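News | Business | Local | Opinion | Jobs

Packing plant puts line workers in charge of teaching its robots

3 min read | 5 comments | Share

TROLMONT -- Workers at the Lostine Foods packing plant are spending part of their shifts this spring showing robots how to handle plastic food containers, under a plan the company says will automate two of its sorting stations without layoffs.

The plant, which employs 119 people, began the program in March. Those who sign up leave the line for two hours at a time and work in a side room with a pair of hand-held grippers, picking up containers, turning them over and setting them back on racks. Each tool carries a camera. The recordings go to Quinlan Automation, the Walumham company that is supplying the robot arms, and are used to train the software that will run them.

The job being automated is an unpopular one. Containers come back to Trolmont from commercial kitchens, get washed, and then have to be checked and stacked by size. A worker at a sorting station handles up to 3000 of them in a shift. Wrist and shoulder complaints from those stations make up most of the plant's injury reports, according to plant manager Zeeshan Lodhi.

"We had trouble keeping anybody on sorting for more than a few months," Lodhi said. "People would bid out of it as soon as they had the seniority." 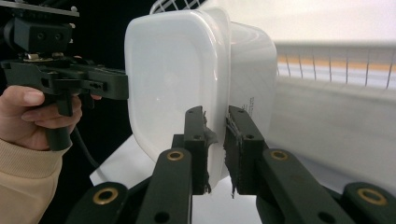
Earlier attempts to automate the work did not last. A suction system installed several years ago lost its hold on containers with curved sides and was taken out after one winter. Lodhi said a gripper with two fingers can take hold of a container from either side, but the robot still has to learn where to grab and how hard to squeeze, and the sorters already know that.

Quinlan has asked for 800 hours of recordings before the first arm goes in. The plant is a little past the halfway mark.

Workers in the program get their regular wage plus a training rate of $2 an hour. The union local that represents them agreed to the arrangement after the company put in writing that the recordings would not be used to measure anyone's speed or for discipline. The agreement also says no one now working at the plant will lose a job to the new stations for two years.

What comes after that is less settled. Sorting takes up 14 positions across both shifts. Under the plan, four of those people would be trained to run and clear the robot stations, a job that pays more. The rest would move to washing, packing or shipping as openings come up. The company has made no promise to fill sorting positions when people quit or retire, and several workers raised that at a meeting in the break room last month.

One sorter with nine years at the plant, who asked not to be named, said she signed up for the extra pay and found the work slower than she was used to. The trainers want each pick done cleanly, and her habit of taking two containers in one hand was no use with the grippers.

"It's easier on my arms," she said. "I would like to know what I'm doing in three years, though."

Lodhi said the first station is due to start on the evening shift, when volume is lower, with a sorter working beside it. If a container is dropped or put on the wrong rack, the sorter will fix it and log the error. The second station will wait until the first has run for 60 days.

The company would not say what it is paying for the system. A second meeting with workers on job assignments is planned before the first arm is installed.

5 comments | Share | Print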